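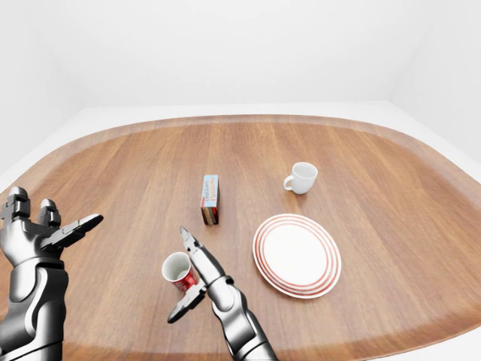 Week 5 handout: demonstrating by remote control (teleop)

Read before the practical. Slides go up on Kanar later, login as before.

Recap. Two ways to show a robot a task:
- by hand (kinesthetic). You hold the arm and push it through the motion. Good feel for contact. Bad: two arms at once is awkward, and your own body gets in the way of the cameras.
- remote control. You move, robot copies. Both arms at once, nothing of you in the recording. Bad: little or no sense of touch, bit of lag, takes practise.

We use the second one all this term, in the Soltine simulator first. Real arms not until March.

What gets stored at each step: joint positions, hand open/close command, camera view, time stamp. NOT stored: what you meant to do. The learner only sees what the arms did, so if you dither over a mug for three seconds then dithering is part of the lesson.

Tabletop task (the one you'll be marked on)
Mug, pudding box, plate, white cup. Right hand does the picking up. Left hand stays open and out of the way unless the task sheet says otherwise. Don't park it over the plate.

Approach. Come in from the side, jaws wide open, slow down well before contact. Line up first, close second. Most of the bad runs in last year's Paredes set went wrong at this point: people closed while still moving and the mug got shoved along or tipped.
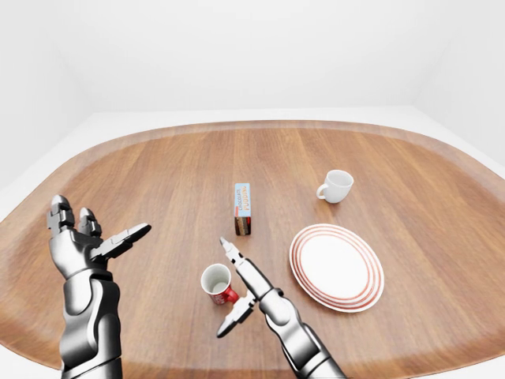

One student wrote on the feedback form that slow, careful demos had made their robot worse, as it learnt to hover beside the mug and never close, and could we please say so in the notes. Fair point. Slow is fine, stopping is not. Keep the hand moving, even a little, till the grip. Long pauses get trimmed by the Brikimum script but it misses the short ones.

Grip and lift. Close fully, then lift straight up. Keep the mug level. If it slips, carry on and recover if you can, then tag the run "recovery". Those are useful, dont bin them.

Variation. Start positions must change between runs. The last set had 206 runs and nearly all started from the same pose, so the policy fell apart as soon as the plate moved. Target for this year is 200 across the whole group, 15 each minimum.

Common faults
jerky wrist - usually your elbow, rest it on something
arms crossing - reset, start again
forgot to press record - happens to everyone, check the light

Hand in: runs plus half a page on what you would do differently, by 15th October. Late ones go in the next batch and wont get feedback.

Next week: cloning from demos, why small erors add up.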